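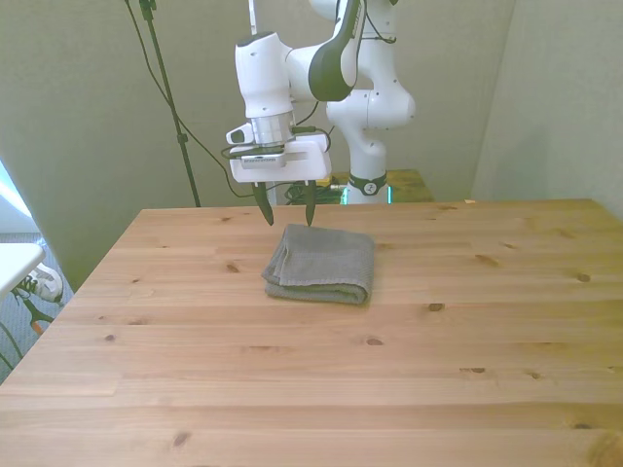
Figure 1. Gripper over the folded towel, fingertips near the upper edge of the stack.

Scoring a towel fold from one fixed view

This page sets out how we score folds for the Brevidow policy. It assumes the arm is calibrated and that you can already replay a recorded episode. The scoring code lives in the Hiebert repository under score/fold.

1. Set the start state

Spread the towel flat inside the marked start region shown in the operator overlay. Rotate it by the angle given in the run sheet. Do not smooth out creases after placing it; the policy was trained with them and scores rise by an unhelpful amount if they are removed.

A full test is 30 episodes per checkpoint, using the same run sheet for each checkpoint compared. Shuffle the order of checkpoints, so that a slow drift in daylight does not fall on one of them only.

2. Record the reference area

Save one still before the arm moves. Run the mask step on it and check the outline by eye. Grey cloth on pale pine separates well in most light, but dark knots close to the cloth are sometimes joined to the mask. If that happens, raise the minimum edge length to 6 pixels and run it again. Keep the setting for the whole batch.

3. Run the episode

Start the policy and let it finish or time out at 600 control steps. The operator may stop the arm for safety, in which case the episode counts as a failure and is not repeated.

Take the final still after the arm has returned home. Stills with the gripper above the cloth should not be scored: the fingers and their shadow cut into the mask and the area comes out too small.

4. Compute the score

Three values are written per episode:

area_ratio: final mask area divided by reference area
rect_fit: overlap between the mask and its smallest enclosing rectangle
steps: control steps used

For a double fold the ideal area_ratio is 0.25. Thick cloth never reaches it, as the layers bulge at the fold. We accept anything up to 0.31 with rect_fit of 0.88 or more. A compact stack with rounded corners can pass; a neat single fold cannot.

5. Check against a person

Els Stevens labelled 244 final stills as pass or fail without seeing the scores. Most disagreements were stacks with an inner layer pushed out of line but hidden under the top one. A single view cannot detect this. Report it as a known limit and do not tune the thresholds to hide it.

Batches scored before the Flememer mask update in July used a different edge filter and need to be rescored before comparison.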